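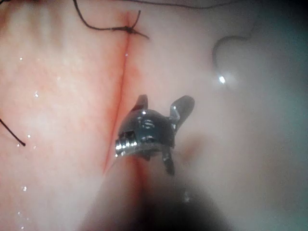

Fri 9 October — suture bench, Sarkar room

Started late, key for the sharps cupboard was back in the wrong drawer. Moved it. Labelled the drawer.

Working on simple interrupted, black thread, long straight cut. One knot tied near the top of the line so far, edges sitting closed. Tails left short for now until I've decided on a length. Last time I trimmed to almost nothing and then couldn't find them for removal practice. Leave enough to grab.

Too much loose thread lying across the top. Same complaint as July. Offcuts go in the dish as soon as they're cut, not "in a minute". Black on a shiny surface is easy enough to see, but a stray bit next to a live tail wastes time, you pick up the wrong one and tug.

Red either side of the cut, fades out as you go away from the line. Don't use the edge of the red as a guide for bite width, it spreads wider on one side up top so the bites would come out lopsided. Measure off the line itself. Same distance each side. Wrote this on the whiteboard too.

Knots:
- surgeon's throw first, then two singles, alternating. Kept forgetting to swap direction on the third — granny, slips. Undid it twice on the scrap piece before lunch
- lay the knot to one side of the cut, don't leave it sitting on top. Have not been doing this!! Fix from the next one on
- tension: edges just touching. If the skin puckers it's too tight, cut it out and redo, don't try to loosen it
- pull flat, not up. Pulling up lifts the edge

Placement, still arguing with myself. Halving method (middle first, then split each half) vs top to bottom. Top to bottom is quicker to teach but any drift piles up at the bottom end and you get a dog ear. Cut isn't dead vertical either, leans a bit, so going down by eye I'd end up square to the bench and not square to the cut. Try halving on the next piece and compare. Photograph both from the same side.

Light — one side bright, the other murky. Greyish green and near black in the far corner. Hard to judge depth of bite on the dark side and that's the side I want to come out on. Second lamp is at Wultmont, on loan, ask for it back before the next session. Clamp it opposite the first one, low, or it'll just add glare. Surface is shiny enough already.

Supplies
- Jarnunon thread, black: box opened today, 16 packets left. Fine to handle, holds a curl from the packet. Draw it through the fingers once before starting and it mostly settles
- Stirnirari thread: tried two packets on scrap. Slippery, wants an extra throw. Keep for people who've already got their knots right
- gauze, low. Order was 264 pads and the stock sheet still says that, but the shelf is obviously not holding that many. Recount Monday
- toothed forceps: one pair doesn't meet at the tips. Taped the handle, set asside. Don't put back in the tray
- needles are ok

Timing: allowed 25 minutes for the whole closure, no chance at this pace. Either a shorter cut for first-timers or let them do 3 stitches and stop. I'd sooner see three decent ones. Update the handout either way, page two still says to finish the full length.

Handout also has the needle held at the very end in the drawing. Should be two thirds back from the point. Been wrong since July, someone flagged it then and I wrote it down and didnt do it. Redraw.

To do
- lamp from Wultmont
- bigger dish for offcuts, the little one tips
- redraw needle grip
- halving vs top down, one piece each
- recount gauze
- sharps bin is past the line, swap before anyone uses the bench again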